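Equipment Planning FAQ: Robot Hands and Work Cells

Updated Oct 22, 2019

These are the questions the Clurnwood purchasing desk gets most often from departments planning a robot hand or a full cell. If yours isn't covered, write to Anoma Paul before you ask a vendor for a quote.

What should my first budget request include?

The hand, the arm, the mounting plate, cables, guarding, and installation. List each on its own line. Requests that give a single total are sent back. Training goes on a separate form, which Ulla Toivonen approves.

Do sleeves and finger pads count as equipment?

No. They are consumables and come out of your operating budget. Order 3 sets of pads with a new hand so that you have spares from the start. Sleeves are ordered by size, and the size is on the hand's data sheet.

How do I budget for pads when I don't know how fast they wear?

Use $254 per hand per quarter for the first year. After that, use your own replacement log. Kimutai Swai keeps a blank copy of the log and can send it to you. 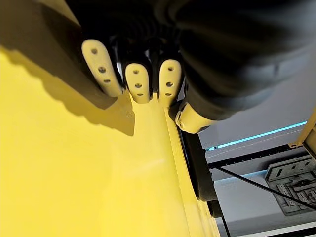

Pads used on smooth surfaces and pads used on rough castings should be logged separately. Two cells with the same hand can have very different costs, and a combined figure makes next year's request hard to defend.

Can I buy the hand now and the frame later?

Yes, but the hand's warranty starts on delivery. If the frame is more than 10 weeks out, ask the vendor to hold shipment. Kindstead and Cordeiro will both do this in writing.

Is there a limit below which I don't need three quotes?

Single items under $1,439 need one quote. Splitting an order to get under the limit is not allowed.

Who checks that a cell will fit?

Victor Khaemba. Send him the floor drawing, the reach of the arm, and the cable route. Cable routes are the part most often missing.

When are requests due?

Requests for the next budget year close at the end of May. Late ones go on the waiting list and are reviewed if money is left over.

Can we lease?

For complete cells only. Leases go through Ernero, and the department head has to sign.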